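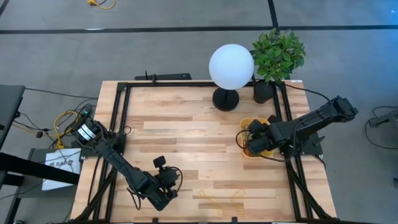

Plinier Butcher-Block Work Top

Maker: Teixeira
Item no.: 514
Finish: clear oil, satin
Ships in: 2 boxes

The Plinier is a solid wood top for a work table, packing bench or craft room. It is glued up from full-length strips, sanded on both faces and oiled before it leaves the shop. You can use either side up. Legs and frames are sold separately, and the top will sit on most metal bases with a flat upper rail.

What comes with it

One top, a bag of slotted brackets with screws, a small can of Trustard oil and a care sheet. The second box holds the brackets and oil, and it sometimes arrives a day behind the first. Please wait for both before you call us.

Mounting

Let the top rest flat in the room for 3 days before you fix it down. Wood widens and narrows with the seasons, mostly across the strips, so use the slotted brackets and leave the screws just short of tight. Do not run screws straight through a metal rail into the wood. If the base has a raised lip, leave a gap on the two long sides.

Drill pilot holes. The strips are hard enough to snap a thin screw.

Oil and upkeep

Wipe on a thin coat of oil, wait 12 minutes, and rub off what has not soaked in. Do this when the surface starts to look dull. In most shops that means twice a year — once in February, when the heating has dried the air, and once at the end of summer. Lay used rags out flat to dry before you throw them away.

Use a damp cloth for daily cleaning. Skip bleach and anything gritty. 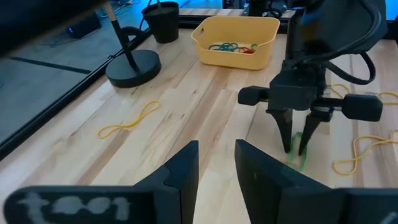 Rubber and oiled wood do not get along well over long periods. Some rubber leaves a yellow or brown mark that goes deeper than the oil, and the mark is slow to sand out. Colored rubber bands lying on a pale top like this are fine during a day's work, but put them in a dish before you leave. The same goes for rubber feet on lamps and scales. Felt pads are a better choice for anything that stays put.

Color

Each top is a little different. Expect streaks and some change in tone from one strip to the next. The wood darkens with light, so move things now and then during the first few months. We do not match tops for color unless you ask when you order.

Returns

Unused tops can come back in the original box. Once a top has been drilled or cut, we can't take it back, but we will replace one with an open glue joint. Send a clear picture of the joint along with your order number.

Questions about sizes and bases go to Flurina Hauser at the Lallel sales desk. For repairs and refinishing, ask for Graziella Messina.

Page updated 2020-10-01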